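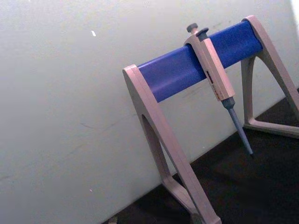 Royal Dress and Jewels Group, Skivura Local History Club

Plattner Tiara

The Plattner Tiara is a diamond and pearl tiara belonging to the grand ducal family of Skivura, and it is the piece most people in the country mean when they talk fondly of "the wedding tiara." It takes its name from Plattner, the jewelry workshop in the old town of Havo where it was made, and it has been worn by brides of the family for five generations. It is usually kept at Golum, the family's summer palace, and is shown to the public there every June.

Contents
Design
Origin
Use at weddings
The remodeling
Other occasions
Public display
In popular culture
See also

Design

The tiara is made of silver on a gold base, as was common for diamond pieces of its day, and is set with 559 diamonds and 208 small pearls. Most of the diamonds are quite modest in size, and much of the charm of the piece comes from the way they are grouped into little sprays of wheat that lean toward the center from both sides. Between the sprays run short rows of pearls, strung on wire so that they tremble slightly when the wearer turns her head. Older visitors to Golum will often tell you that the trembling is the whole point of it, and it's certainly the thing that photographs never quite catch.

At the center stands a single upright pearl, larger than the rest and a touch creamier in color. This pearl can be unscrewed and replaced with a diamond star, or with nothing at all, in which case a small wheat ear folds down over the fitting. The tiara can also be taken off its frame and worn as a necklace, although only one grand duchess is known to have liked it that way.

The hinged frame opens a little at the back, so it sits comfortably on heads of different sizes, and a band of velvet is sewn on fresh before each wearing. The color of the velvet is chosen to match the bride's hair. The old bands are saved, and there is a drawer of them at Golum in every shade from straw to nearly black.

Origin

The tiara was ordered by a widowed grand duchess as a present for her future daughter-in-law, a young woman from a family with a very good name and very little money. According to the household accounts, the bride had intended to be married in a wreath of fresh myrtle and nothing else, and the grand duchess thought this was lovely but worried about what the visiting relatives might say. She went to Plattner with a box of loose stones taken from buttons, shoe buckles and a broken bracelet, and asked the workshop to make what it could of them.

The bill survives in the palace archive. It comes to 3,626 crowns, with most of that going to labor and to the pearls, which had to be bought. A note in the margin records that the grand duchess thought the sum rather high and paid it in two parts, the second of them after the wedding.

The wheat was the workshop's own idea. Skivura was then a farming country, as large parts of it still are, and ears of wheat had long been carried at country weddings around Havo as a wish for a full table. The bride was delighted, by all accounts, and wore the myrtle wreath as well, tucked in behind the diamonds. Every bride who has worn the tiara since has done the same, and the myrtle is cut from a bush on the south side of the palace chapel. 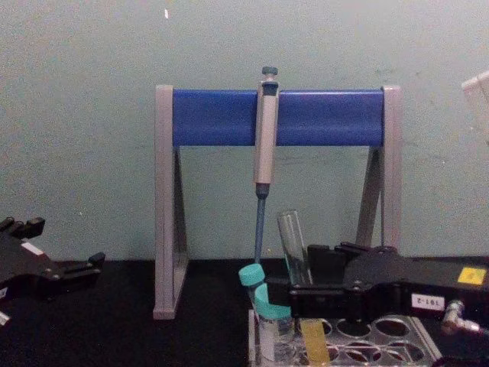
Pipette stand with one manual pipette on its blue crossbar.

Use at weddings

There is no written rule about who may wear the Plattner Tiara. By custom it is offered to women marrying into the family and to daughters of the family on their own wedding day, and it is offered rather quietly, over tea, by whoever is the senior lady at the time. Several brides have said no. One preferred a tiara from her own grandmother, one wore only flowers, and one, who married in a registry office in the middle of winter, wore a felt hat that was much admired and widely copied in Havo the following season.

Those who do accept usually try the tiara on a few weeks ahead with the veil they have chosen, because the wheat sprays can catch on fine lace. The family's own lace veil is now thought too fragile to be pinned beneath it. At the last two weddings the veil was attached to a separate comb set lower on the head, an arrangement that gives the tiara a little more height and has been generally considered a success by people who follow these things.

The bride does not keep the tiara. It goes back into its case on the evening of the wedding, before the dancing, and she receives instead a small brooch in the form of a single ear of wheat. The brooches are made by the Plattner workshop and are hers for life. They are seen at christenings, garden parties and school openings far more often than the tiara itself, and collectors of royal photographs are very good at telling them apart by the number of grains.

The remodeling

The tiara seen today is somewhat lower than the one first delivered. In its original form it had a second tier of pearls standing above the wheat, and early portraits show it looking really quite tall, particularly on brides who were tall already. The second tier was removed when fashions turned to headpieces worn low across the forehead, and the pearls from it were made into a pair of earrings and a rather short necklace. 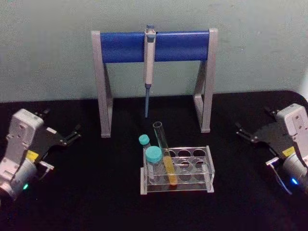 The earrings are still worn and are well known. The necklace has had a less happy history, having been divided between two sisters who each wanted it, and the halves have never been put back together. One was made up into a bracelet. The other is believed to have been sold, and a pearl necklace with a very similar clasp has turned up twice in auction catalogs, though the family has never said whether it is the same one.

From time to time someone suggests restoring the tiara to its full height. The workshop still has the original drawing, so it could be done, but most admirers seem to feel that the lower shape is the one they grew up with and would be sorry to lose it.

Other occasions

Outside weddings the tiara has been worn only rarely. It appeared at one coronation abroad, with the diamond star in place of the pearl, and at a state banquet at Golum when the usual tiara was away being cleaned. A grand duchess also wore it for her golden wedding anniversary, with the same myrtle and, to the great pleasure of the crowd outside, the same shoes.

Public display

Each June the tiara is shown in the Yellow Room at Golum, together with the first bride's gloves, the workshop drawing and a changing selection of velvet bands. Tickets are sold at the gate from 10 in the morning. The busiest day on record brought 823 visitors, in the week after the most recent wedding, when the line ran down the lime avenue and the palace kitchen sent out lemonade.

In popular culture

Paper versions of the tiara are a familiar sight at children's parties in Skivura, and bakers in Havo sell a plaited wedding loaf with a wheat pattern that is said to be copied from it. The loaf is in all likelihood older than the tiara. A stamp showing the central pearl was issued for a royal wedding, and a second printing in a paler green is the one collectors look for.

See also

Golum palace
Myrtle in wedding dress
Wedding customs of Havo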